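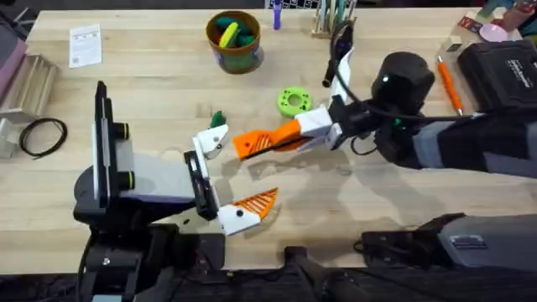
*3 min read*

# Ditstead Event Vendor Liability Quotes

This repository holds a cleaned table of liability insurance quotes given to small event businesses: DJs, bounce house rentals, face painters, tent companies, mobile bars. Each row is one quote for one business for one policy year.

Last updated: 28 June 2022

## Files

- `quotes.csv` is the main table, 1000 rows
- `vendors.csv` has one row per business, 300 rows, joined on `vendor_id`
- `codes.md` explains the class codes
- `checks/` contains the scripts we run before a release

## Where the quotes come from

Business owners filled in a form on the Findham site and uploaded the quote they got from an agent or carrier. The Pálfi office typed the fields into a shared sheet. Utusex converted the sheet to CSV and removed business names, street addresses, and phone numbers. State and the first three digits of the ZIP code were kept.

If an owner uploaded a bound policy with no quote, it was left out. Renewals are included and flagged in `is_renewal`.

## Columns in quotes.csv

| Column | Type | Notes |
|---|---|---|
| `quote_id` | text | unique |
| `vendor_id` | text | matches `vendors.csv` |
| `class_code` | text | one of 13 codes, see `codes.md` |
| `limit_occ` | integer | per-occurrence limit, dollars |
| `limit_agg` | integer | general aggregate, dollars |
| `deductible` | integer | 0 if none, blank if unknown |
| `premium` | decimal | annual, before taxes and fees |
| `addl_insured` | text | `included`, `extra`, or blank |
| `liquor` | boolean | host liquor is not counted |
| `is_renewal` | boolean | |

Single-event policies are in the same table. They have `term_days` filled in, and their premium is for that term only. Filter them out before you compute an average.

## Known problems

- Equipment coverage was sometimes bundled into the premium. Where the paperwork showed it separately we took it out. Where it didn't, `bundled` is true.
- Inflatables are split over two class codes because carriers disagree on where they belong.
- Blank deductibles are common in the older rows. Don't read them as zero.
- 6 rows have an aggregate limit lower than the occurrence limit. They match the uploaded paperwork, so they were left as they are.
- The owners chose to take part. Businesses that were turned down for coverage rarely sent anything in, and premiums for high-risk work are probably too low as a result.

## Uses

The table is fine for comparing how quotes vary by type of work, limit, and state. It should not be used to set rates or to tell a business what it ought to pay. It has no claims history.

## Changes

The March release fixed swapped limits in the tent rental rows and added `term_days`. The current one adds the `bundled` flag.

To report a bad row, open an issue with the `quote_id` and the column name. Please don't attach policy documents.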